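Plendley Bedding Set

README, last changed in August
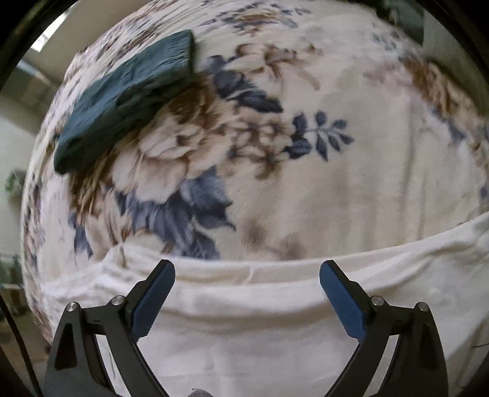 Plendley covers bed making and the folding of bed linen in ordinary bedrooms. It holds 811 clips from 40 homes. Most beds have a sheet, a top cover and one or two loose cloths to fold or lay flat.

What is in the folders

clips/ — one folder per home, numbered in the order we visited
notes/ — plain text, one line per clip
covers.csv — every bedspread, listed as plain, striped or floral

Floral covers make up 194 of the clips. Creases are harder to make out against a large flower print, so please report results for floral and plain covers separately.

Labels

Each cloth is marked flat, folded or bunched at the start and end of a clip. A folded cloth with soft wrinkles on top still counts as folded. Pillows are not labelled.

Known problems

Clips from home 9 have no notes. In the Helden homes "sheet" and "cover" were swapped in the first version; Kadir Coşkun has corrected covers.csv but not the older notes.

Contact

Vaughn Tillman looks after the files. Send corrections with the clip number.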